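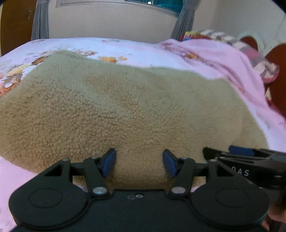
Winter bedding swap is back

16 Dec 2022

I've been hoping for this one! The Numen bedding swap returns to Sturkeck hall this week, and after October's turnout (55 of us, plus prams) Rochelle Paewai has booked the bigger room. Bring blankets, fleeces, sheets and quilts, washed and folded please, and take home whatever you fancy. Entry is £2 and the tea's included.

I'm giving up a fleece or two myself, which hurts a bit, as nothing beats that nubby sort of pile on a cold night.

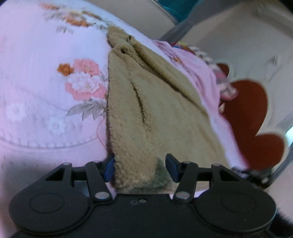 Florals went first last time, so get in early if you want a flowery bed. Damir Obradović will be on the door and can put larger quilts aside for you till 5. Anything left over goes to the Predus night shelter, and they're especially short of single sheets. See you there, I'll be the one by the urn!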